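Aprendizaje de políticas por imitación
Apuntes de la sesión 6: predecir trozos de acción en lugar de acciones sueltas
Curso de manipulación robótica, Brustmont. Apuntes preparados por Ningsih Ngui a partir de la clase de Kwan-ho Hung.

Retomamos donde lo dejamos: teníamos una política entrenada por clonación de comportamiento, una pérdida de validación preciosa y un robot que, al soltarlo, se iba desviando poco a poco hasta quedarse en una postura que jamás había visto en las demostraciones. La sesión de hoy trata de una idea muy sencilla que ataca justo ese problema, y que a mí me sigue pareciendo de las más bonitas del curso (lo digo ya para que nadie se salte la parte de las ecuaciones).

1. El error que se acumula

Recordad la notación. La política recibe una observación o_t y devuelve una acción a_t. Se entrena con pares (o, a) sacados de demostraciones humanas, como si fuera regresión de toda la vida. El supuesto de que los datos son independientes se rompe en cuanto la política actúa, porque la observación siguiente depende de lo que ella misma acaba de hacer. Un error pequeño en t lleva a una observación algo rara en t+1, allí el error es mayor, y así sucesivamente. En el peor caso, el coste crece con el cuadrado del horizonte T.

La propuesta: que la red prediga de golpe una secuencia de k acciones, de a_t hasta a_(t+k-1). Si ejecutamos el trozo completo antes de volver a mirar, el número de decisiones baja de T a T/k. ¡Con k igual a dos ya se parte por la mitad! Hay además una segunda ventaja, menos evidente: las personas hacemos pausas al teleoperar, y una política que mira un solo instante no sabe distinguir «estoy parado porque acabo de llegar» de «estoy parado porque voy a arrancar». Con un trozo suficientemente largo, la pausa y el arranque caen dentro de la misma predicción.

2. El banco de pruebas: la tarea del fregadero

Para el resto de la sesión usamos el conjunto Utlow, que contiene 58 demostraciones teleoperadas en una cocina. Nos gusta mucho como caso de estudio porque junta casi todo lo difícil: superficies de acero que reflejan la ventana, paredes que limitan por dónde puede entrar la pinza y objetos de geometría muy distinta. Un cuenco blanco volcado de lado y un tenedor plano sobre el fondo piden agarres que apenas se parecen entre sí.
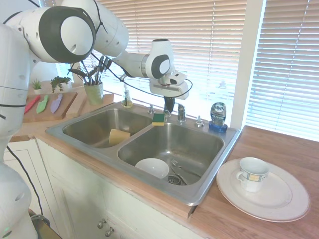
¿Por qué no elegir k tan grande como la tarea entera?
Porque entonces el robot trabajaría en lazo abierto: planificaría todo con la primera observación y no podría corregir nada si un objeto resbala o se mueve. El valor útil de k está en un punto intermedio, que se busca con validación en el robot real, y depende de la frecuencia de control y de lo imprevisible que sea el contacto.

3. Promediado temporal

Ejecutar trozos enteros tiene un defecto que se nota a simple vista: tirones en cada frontera. La solución que vimos en clase consiste en consultar la política en todos los pasos, de modo que para cada instante t haya varias predicciones solapadas, y combinarlas con pesos w_i = exp(-m·i), donde i = 0 corresponde a la más antigua. Con m pequeño, las predicciones nuevas se incorporan deprisa; con m grande, manda la primera.

Ojo, se promedian predicciones hechas para el mismo instante. Promediar acciones de instantes vecinos sería un suavizado corriente e introduciría sesgo en la trayectoria. Esta confusión aparece todos los años en la práctica.

4. Resultado de la comparación

Entrenamos dos políticas con la misma arquitectura y los mismos datos, y las evaluamos con 55 intentos cada una. La variante con trozos y promediado, que en el código se llama Ditetti, completó la tarea más veces que la de acción suelta, y los fallos cambiaron de carácter. En la de acción suelta predominaba la deriva antes del contacto. En Ditetti casi todos los fallos ocurrían ya en el cierre de la pinza, un problema bastante más agradable de tener, porque se puede atacar con más datos de agarre.

Para la práctica

Cargad Ditetti desde el repositorio Tsao y repetid la evaluación variando k con m fijo, y luego al revés. Anotad la fase de cada fallo (aproximación, contacto o retirada) además del éxito final. Quien quiera ir más lejos puede desactivar el promediado y dibujar la velocidad articular: los picos en las fronteras se ven estupendamente.

Lectura previa a la próxima sesión: el capítulo sobre distribuciones multimodales de acciones. Traed pensado qué ocurre cuando dos demostraciones rodean el mismo obstáculo por lados opuestos y la red aprende a minimizar el error cuadrático.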